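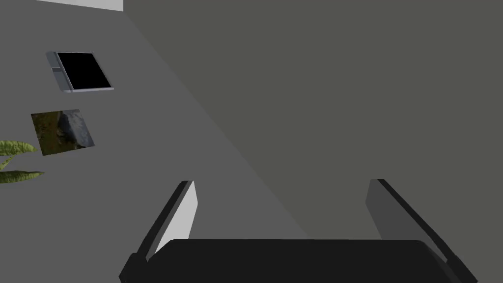 I love an unfinished room. Give me four walls, a floor and very little else, and I will happily stand in it for an hour thinking about where the light goes. Most people I know can't wait to fill a place up, and I used to be the same. My first apartment had a sofa within a day and a second sofa within a week (it was free, what was I supposed to do?). These days I look at a plain, sparsely furnished room and feel my shoulders drop. I want to argue that we should all leave our rooms alone for a while, longer than feels polite.

My education in this came from Estrella Valdovinos, who rented me the upstairs of her house in Brevano one June. She had moved in 7 months earlier and her front room still held a chair, a lamp and a radio. I assumed she was broke. She was waiting! She wanted to know which corner she drifted to in the morning and where she put her coffee down without thinking. When she finally bought a table, it went in a spot I would never have picked, under the side window, and every guest ended up there.

I've done it her way ever since, and it is so much fun. You learn the room. You find out that the wall you meant for bookshelves gets the last good sun of the day, and that the cold comes in by the closet. You also save money, which I won't pretend doesn't matter. I had over $1,000 set aside for a big sectional, and I ended up spending $500 on two armchairs that I adore.

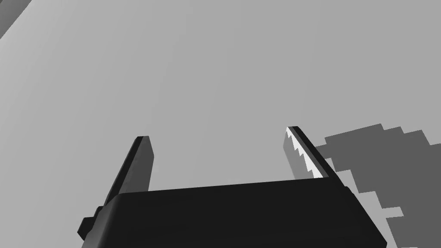
Pale surroundings, with something dark up close.

My friend Wenceslao Sandoval thinks this is all nonsense. He has 4 kids, and he says a family can't eat dinner on the floor while Dad listens to the walls. Fair enough. Buy the beds, buy the dinner table, put up a curtain if the neighbors can see in. But the hallway can wait, and so can that odd space at the top of the stairs that every house seems to have. Even he admits the bench he rushed out to buy has become a place to pile coats.

What I'd love is for people to stop saying sorry for it. You go to see someone's new place and they start in at the door: don't look, we haven't done anything yet. I always want to look! There's an echo, there's all that floor, and you can still put the chair anywhere.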